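Celoveck Institute for Congregational Studies
Ministry in Shared Settings, Unit 2
Course Handout: Table Fellowship and the Reception of Strangers

Purpose of this unit

The previous unit treated hospitality as a theme in the Hebrew Scriptures, with particular attention to Abraham's reception of the three visitors at Mamre. In this unit we turn to the meal itself. Students are asked to consider how Christian communities have understood eating together, and how a congregation today might order its common meals so that newcomers are received as participants in them.

The biblical material

The Gospel of Luke returns to the table more often than any other. Jesus eats with tax collectors, dines in the house of a Pharisee, and is recognized by two disciples at Emmaus in the breaking of bread. In Luke 14 he speaks first to the guests, on the choosing of seats, and then to the host, on the making of the guest list. The two sayings should be read together. A host who invites only those able to return the invitation has made an exchange, and the text asks for something else.

Paul addresses a related difficulty in 1 Corinthians 11. The assembly at Corinth gathered for a supper at which some went hungry while others had more than enough. His objection concerns the manner of the gathering. Students should note that the instruction to "wait for one another" in verse 33 may also be rendered "receive one another," and should be prepared to discuss what each reading would require in practice.

Early practice

The term agape, or love feast, is used for a common meal held by Christians in the first centuries. Its relationship to the Eucharist is disputed. Some scholars hold that the two were at first a single event and were separated over time; others consider them distinct from an early date. For the purposes of this course it is enough to observe that the sources show both a strong attachment to the shared meal and repeated concern about its abuse. Tertullian describes a modest supper opened and closed with prayer. Later councils restricted the holding of such meals inside church buildings.

The monastic tradition preserved the duty in another form. Chapter 53 of the Rule of Benedict directs that all guests be received as Christ, and places special weight on the poor and on pilgrims.

Bread at the common table

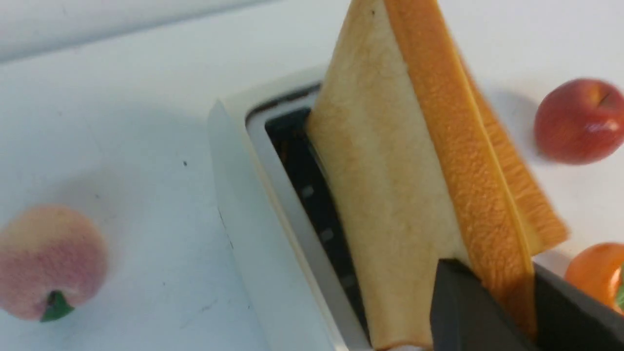
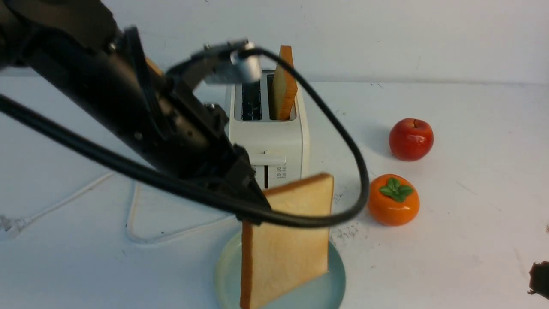
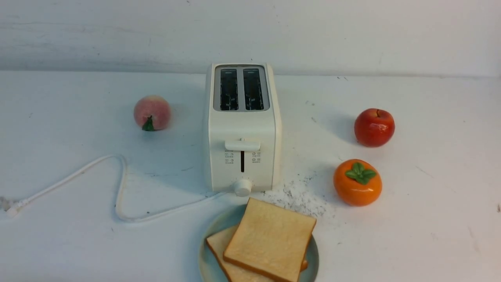
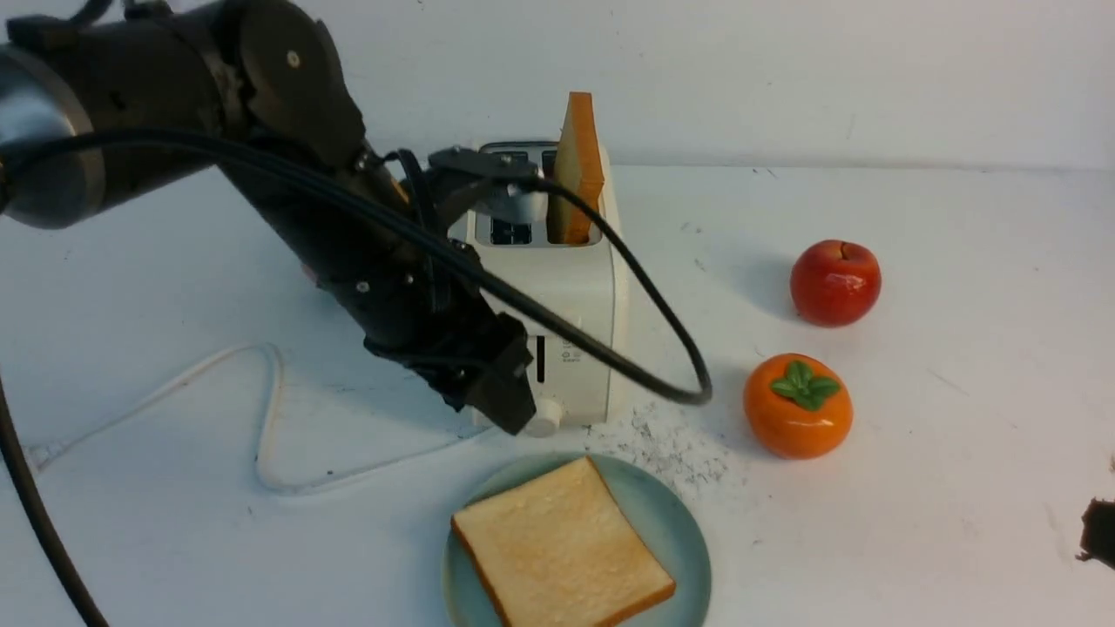 Rafferty, in a written response to an earlier version of this handout, objected that the discussion moved too quickly from the altar to the fellowship hall. A parish breakfast is a good thing, the response continued, but it carries no promise of the kind attached to the sacrament, and students ought to be able to say so plainly before they begin to speak of the one as an extension of the other.

The objection is a fair one and should be kept in view. Traditions represented in this course differ on the nature of the sacrament, and no student is expected to set aside the teaching of his or her own church. The claim made here is limited: the conduct of a congregation at ordinary meals affects how its worship is understood by those who come from outside.

Case for discussion: Mistden

The parish at Mistden serves a town of 3000. Its hall is shared with a Pentecostal fellowship that worships there in the afternoon. For several years the two communities passed each other in the corridor without speaking. In December they agreed to hold one meal together each month, between the end of the morning service and the start of the afternoon one. Disagreement soon arose over who should say grace, in which language, and whether those attending only for the food should be asked to remain for prayer.

1. Which of these questions are theological, and which are matters of custom?
2. How would Luke 14 bear on the seating arrangements?
3. Draft a form of grace that both communities could use in good conscience.

Written work

Submit a reflection of 900 words on one meal in which you were received as a guest by a community other than your own. Describe the customs observed and relate them to at least one of the passages above. Papers are to be left at the Livus Library desk by noon on the last day of the unit.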